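Washing and storing hand embroidery without ruining it

Finishing a piece is the easy part. Then you have to get the pen marks out, and the hoop ring, and whatever your wrist has been depositing on the linen since July.

Test the thread first. Press a damp white cloth against the back of the darkest color and count to 67. If the cloth comes away pink, stop there and learn to love the pen marks. Reds are the worst offenders, and the cheap red in the Wistero sampler pack bleeds like a stage villain.

If nothing runs, fill a basin with cool water and a drop of plain dish soap. Lay the piece in flat and leave it alone. No scrubbing, no wringing – you spent 316 hours on that border and it can be undone in four seconds. Rinse until the water is clear, then rinse once more out of spite.

Water-soluble pen must be gone before any iron comes near. Heat sets some inks for good, and the label will mention this in very small type.

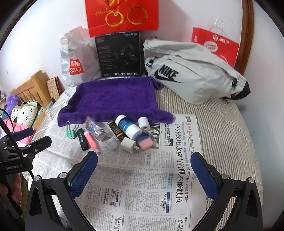
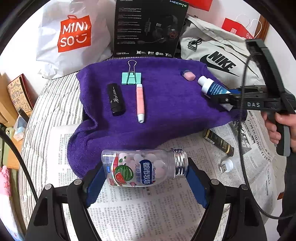

Roll the wet piece in a clean towel and press down with your palms. Dry it flat, away from the sun and the cat. Iron face down on something thick, so the knots sink in and keep their shape.

For storage, roll the work around a cardboard tube with acid-free tissue, stitches facing out. Folds turn into creases, and creases turn into a frame hung slightly too high for guests to inspect. Skip plastic bags, which trap damp.

Take the hoop off every night too. I know. I don't always either.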